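Stem Support and Wrapping of Cut Flowers for Short Transport
Project report, second term
Roel Bakker, Geert Verhoeven

3. Method

Mixed bunches were made up by hand at the Bremby workroom bench. Stems were stripped of leaves on the lower third, recut at an angle and laid into the bunch one at a time, each turned slightly against the last so that they crossed at a single binding point. Bunches were tied with soft twine and wrapped in one of 2 materials, a plain sheet (Mertens) or a coated sheet (Drimell). We made 68 bunches in total, using 445 stems.

Each bunch was weighed after tying and again after wrapping. The heaviest wrapped bunch was 1677 g. It was left out of the transport test — it did not fit the carrier.

4. Handling observations

Long thin stems were the main source of trouble. They bend under their own weight when held low, and the tops catch on each other before the binding point is set. Holding the new stem upright and feeding it in from below gave fewer tangles than laying it in from the side. 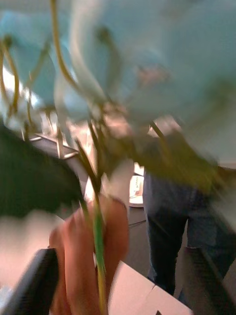

Grip height also matters. A stem held too close to its cut end swings at the top and drags its neighbors out of line. We settled on a grip one hand width above the cut for all bunches made after the May trial.

5. Open points

Wrapping was done by one person only, so fold tension was not compared between workers. The coated sheet creased more at the collar, and we did not test whether this affects the outer leaves. The Medarska carrier will be measured again before the second transport run on Wed 5 August.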